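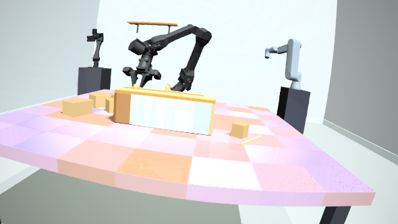
Posted by the Rimlow team, Clerkberg | 2023-02-10

Rimlow 2 is out today, and we're so pleased to finally get it into your hands! If you've not met us before, Rimlow is our simulator for robot arms (we're Pukeck, a small software firm in Clerkberg). You build a room, put in an arm and a gripper, scatter a few things on a table and let your control code loose on it long before you risk a real motor.

The biggest news is the tabletop pack. I've been playing with it for weeks when I should have been writing this. You get 140 ready-made objects, plain blocks and cubes and sticks up to long boxes that get in the way of everything behind them, and you can put any surface you like underneath. My own favourite is the patchwork top in pastel squares, a bit like a quilt. Reaching down behind a long box is the job we keep going back to, as a block that's half hidden is a much harder ask than one sitting out in the open. You can have more than one arm in the room too, each on its own pedestal, and they don't have to match.

We've also added 17 new room layouts, with walls, ceilings and lights you can shift about. Changing the wall colour takes one line in the settings file. Old Rimlow rooms will open as they are, though you'll want to save them again in the new format.

Then there's the gripper view, which customers have been asking us for since September. It's a very wide fisheye that looks out past the fingers, so you get both of them in black at the sides with the room bending away between them. Point it upwards and you'll mostly get ceiling and light panels, but it's a handy check on how far the fingers block the view before you settle on a lens. You can record it alongside the ordinary room view, and the two stay in step.

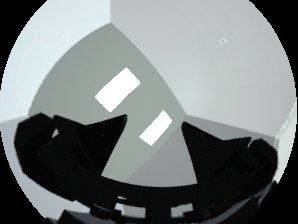

Prices and how to get it

Rimlow 2 costs £45 a month for one seat, or £100 a month for a team of up to five. If you already pay for Rimlow you get the new version at your old price until your plan comes up for renewal. The trial is free and has the full tabletop pack in it.

Enriquez, our reseller, is handling school and college orders again, so please go to them for those. For everything else, write to the press and sales desk at Pukeck and one of us will get back to you. We're happy to set up a demo as well, and it takes around half an hour.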